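About Skeltetti

We sort out kitchen counters in small offices and rented apartments. 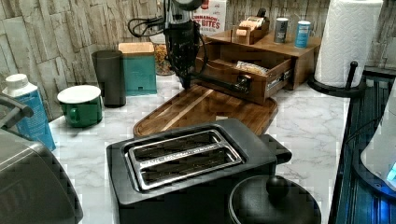 Why we're doubtful about organizers

Most of what is sold to tidy a kitchen makes it fuller. We say so on our own about page because we sell a few of these things, and you should know how we feel about them before you spend money.

A wooden countertop organizer with a drawer can be useful. It gives you a flat top for cans and tea packets, and the drawer keeps a bag of food out of sight. It also takes up counter you used to have. If the cereal jar and the snack box end up standing behind it, and the cutting board and toaster in front, we would want to know what was gained. Sometimes the answer is a lot. Often the customer goes quiet.

How we started

Skeltetti began as a repair counter on Ogilvie Street, mending drawers and hinges. People kept bringing in organizers with drawers that stuck, and when we asked what was in them, the usual answer was old tea and takeout menus. In our first year we fixed 183 drawers. We doubt that half of them needed to exist.

What we do now

A visit costs $200 and lasts one morning. We take everything off the counter, ask you what you used this week, and put that back first. The rest goes in a cupboard or in a bag by the door - your choice, though we will argue. A full kitchen with new shelving costs up to $449, and we turn down jobs where we think the smaller visit would do.

We stock two lines, Sorkell for drawers and runners and Prorositz for cutting boards and small boxes. Both have sold well and both get returned now and then. We take returns for 41 days, even if the thing has crumbs in it.

What we don't promise

We don't believe a tidy counter will change your mornings. We have read the magazines that say it will, and their kitchens never seem to have a toaster. Yours does, and it needs to sit near an outlet with some room over it. Start there.

We also don't do labels. If you need a label to find the tea, there is too much tea.

Visits

Weekday mornings only. Bookings are taken at the Ogilvie Street counter, and April is usually full by the end of winter.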